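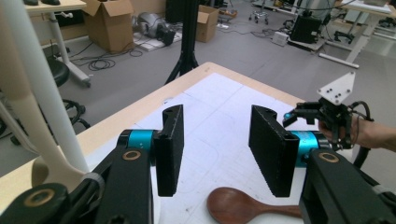

Figure 6.1 Two hand-held grippers over the work surface. Note the brass-colored bearing ring on each arm segment of the nearer unit.

Chapter 6
Care and Adjustment of Parallel-Finger Grippers

A gripper that closes unevenly will pass most quick checks. It picks up the part, holds it, and sets it down within tolerance. The fault appears later, as a slow drift in the recorded finger opening or as wear on one side of a joint. This chapter covers the inspection and adjustment of a two-finger gripper driven through pivoting arm segments, using the hand-held unit at the Morport teaching cell.

On the gripper in Figure 6.1, each finger is carried on a blue cylindrical joint, and each joint sits on a black arm segment. The two fingers differ in width. Students often take the wider one as the reference for squareness, but a wide face hides a small tilt. In this chapter all alignment readings are taken from the thin finger.

6.1 Before you begin

Release the drive and move the fingers by hand through their full travel. Resistance should be even from open to closed. A tight spot near one end usually points to a bearing that was pressed in at an angle – replace it, and do not try to run it in. Record the unit number and the cycle count from the Coltance log. Units past 497 hours of use are stripped and cleaned before any adjustment is attempted.

6.2 Reference surface

Tape a sheet of ruled paper flat to the table and mark the finger tips in pencil at full opening. Close and reopen the gripper 22 times, then mark again. The two sets of marks should coincide. If only one finger has moved, check the joint on that side first. If both have moved by the same amount, the fault is more likely in the drive than in the fingers.

Hand-held units are often used in pairs. Adjust one at a time and keep the cable of the other clear of the paper – a dragged cable will shift the sheet and spoil the readings. Section 6.3 gives the procedure for removing a finger and resetting its joint.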